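In Praise of the Boring Retry

Lakmal Cassim
03/06/2020

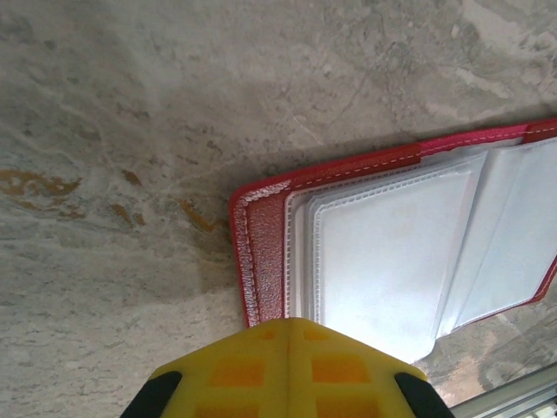
Every planning team I have worked with has a favorite demo, and it is always a box. Boxes are wonderful. A box has corners where you expect corners, and it stays the same box when you touch it. You can write a very clever planner for boxes and get a very nice talk out of it.

Then somebody asks for a card holder. Ours is red leather, full of clear plastic sleeves, and it lies open on gray stone with glare on the plastic. The sleeves don't sit flush with one another. The job is to turn one page. My mother can do it while talking on the phone.

We spent most of October on perception. The depth map had a hole in it wherever the plastic caught the light, and our planner, Girnard, treats a hole as free space, so it would propose a lovely smooth path straight through the page. Someone patched that by treating holes as solid, and after that it refused to go near the thing at all. The segmentation model, meanwhile, took a liking to the rust-colored stains in the stone and kept offering us one of them as a second wallet. With a grasp score, too. A good one.

The fix everyone wanted was a bigger model. I was for it myself until I read the logs. Out of 700 attempts, 500 had failed in the same dull way: the finger arrived a hair too high, closed on air, and the software reported success. The state machine had no state for "I am holding nothing." We had Porby, our simulator, running all night on reflections, and we had never written the line that checks whether the fingers closed all the way.

So we wrote it. It checks, backs off, drops a little lower and goes again, up to 4 times, then stops and says so in plain words. It took an afternoon, including the argument about what to name the flag.

I don't claim this is science. You can't publish a retry loop, and at Gruvmont you can't put one on a slide without a vice president asking where the learning is. But I would like to see a field that brags a little less about its first attempt and writes down what its second one does. We still haven't fixed the stain. It has a score of its own in the dashboard now, and it's doing better than some of the objects.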